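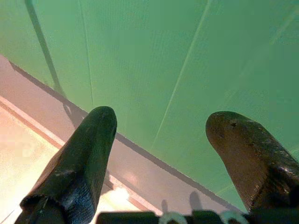
Section 4: Setting up your household and wildfire alerts

Welcome to the part of the Detstead guide we most enjoyed writing! By the end of it your phone will warn you when a wildfire is reported near the places you care about, and your family will be able to tell each other they're safe with a single tap. Set aside a quiet half hour, make a pot of tea and have everyone's phones to hand.

You'll need your Detstead account (see Section 2) and the mobile number of each person you want to add.

4.1 Create your household

1. Open Detstead and tap Household, then Start new.
2. Type a name. Anything goes, though a surname works best if you have relatives using the app as well.
3. Tap Add person and enter a name and mobile number. The screens in this guide use a family of two, Hajar and Hatem El Fassi.
4. Ask each person to open the text they receive and tap Join. Their name changes from grey to blue once they're in.

Note: An invitation lasts until midnight. If somebody misses it, press and hold their name and choose Send again.

Note: Grandparents with an older phone can join by text only. They won't get the map, but they will get every warning, and they can reply SAFE or HELP just like everybody else.

4.2 Add your places

You can save your home, a holiday let, a campsite, your children's school – whatever matters to you.

1. Tap Places, then the plus sign.
2. Search for an address, or press and hold on the map to drop a pin. Pins are brilliant for campsites and beaches, where the address often leads you to an office a mile up the road.
3. Drag the edge of the circle to set your alert distance. Inland places start at 2 km, which is rather small for dry, hilly country, so do make it wider if you're near woodland or scrub.
4. Tap Save.
5. For a holiday, switch on Dates and put in your stay. The place goes to sleep by itself when you leave.

Caution: The circle shows how close a reported fire has to be before we warn you. It doesn't show where is safe. Fire can cross a large distance very fast in a strong wind, so follow the instructions of the local emergency services even if your phone has been silent.

4.3 Choose two ways out

Do this part together if you can. It makes for a surprisingly good conversation!

1. Open a saved place and tap Ways out.
2. Tap the map to mark your first meeting point. Choose open ground that you can reach on foot.
3. Mark a second one in a different direction.
4. Tap Keep offline. The map is then stored on every phone in the household and opens without a signal.
5. Walk both routes once in daylight. Look out for locked gates, dead ends and steps down to the sea that stop short.

Each meeting point can carry a note of up to 300 characters. Kazimír Kopecký, who tested this screen for us, used his to say which side of the church to stand on, and we liked that so much that the note box now opens by itself.

4.4 Test your alarm

1. Go to Settings, Alerts, Test.
2. Put the phone on silent and lock it.
3. Wait. The alarm should sound within a minute, at full volume, with the screen lit.
4. Tap I'm safe. Every phone in your household should show your name with a green tick.

If you hear nothing, check that Detstead is allowed to override silent mode in your phone's own settings, then run the test again.

Caution: Warn the rest of the house before you test. It is very loud.

4.5 If a real alert arrives

1. Leave first if you can see flames or thick smoke, or if you have been told to go. The app can wait.
2. Call the emergency number if anyone is in danger. In Greece and across the EU this is 112.
3. Tap I'm safe or I need help when you have a moment to do so.
4. Keep the phone on low power. Detstead carries on sending your replies by text if mobile data drops out.

Caution: I need help goes to your household only. It does not reach the fire service, the coastguard or the police.

Next: Section 5, Sharing a place with neighbours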